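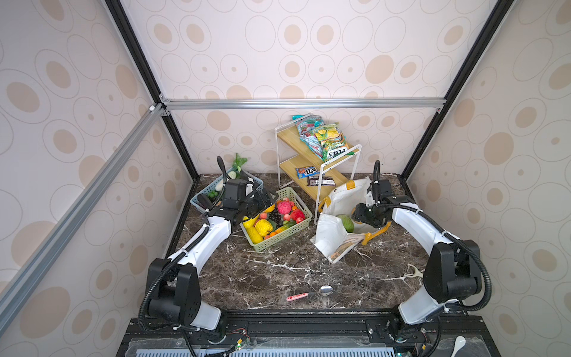
Drurside, May

How to move your audiobooks from the old Eltia app to Groltov

If you bought audiobooks in the Eltia app, you can keep listening to them in Groltov, but the books do not move by themselves. I did it last Friday evening for my own library of 25 titles and I wrote down every step, because the help page skips a few of them.

Before you begin

Update both apps. Connect the phone to Wi-Fi and to the charger. Check also that you remember your Eltia password, because you will be asked for it again during the export and the fingerprint is not accepted there.

Write down your place in any book you have not finished. Chapter and minute is enough. Bookmarks are exported, but the last listening position is not. I lost my place in a very long family saga and had to search for it by ear.

Step 1. Make the export file

In Eltia, open My Shelf, then the small gear, then Account, then Export Library. Choose "Titles and bookmarks". The file is prepared on their side and you receive a link by e-mail. Mine came after 4 minutes. The link can be opened 2 times only, so save the file on the first try and do not open it just to look.

Step 2. Download the books themselves

The export file is only a list. For each book, press and hold on the cover and choose Save to Device. Select the folder named Audio, not the one named Cache. Files in Cache are deleted when you log out.

Books that you borrowed with a Kinnunen library card cannot be saved in this way. They stay in Eltia until the loan ends, and you must borrow them again in the new app.

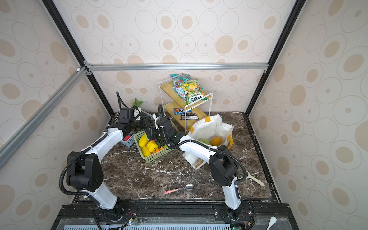 When all downloads have finished, go back to My Shelf and look for covers that still have a gray arrow. A gray arrow means that the file is not complete. Delete it and save it once more.

Step 3. Import in Groltov

Open Groltov, go to Library, then Add, then From File. Pick the export file first and wait until the titles appear in the list. After that, choose Add again and pick the Audio folder. The order is important. If you add the folder first, every chapter is shown as a separate book with no author.

Step 4. Repair the series

Series numbers were wrong for me in two cases. Open the book, press Edit Details and type the number in the field Volume. Press Save at the top of the screen. The back arrow closes the page without saving.

Keep Eltia installed until you have played a few minutes from each book.

Comments

marlowe_reads: Thank you! I had added the folder first and got hundreds of "books". Removed everything and did it in your order, fine now.

tea and chapters: Does the narrator speed setting come over too?

Reply from the author: No, you have to set it again for each book.

pnw_listener: On my tablet the gear is under the three dots.

We use cookies to remember your settings. Accept | Manage

Contact | Copyright Drurside Listening Notes | Back to top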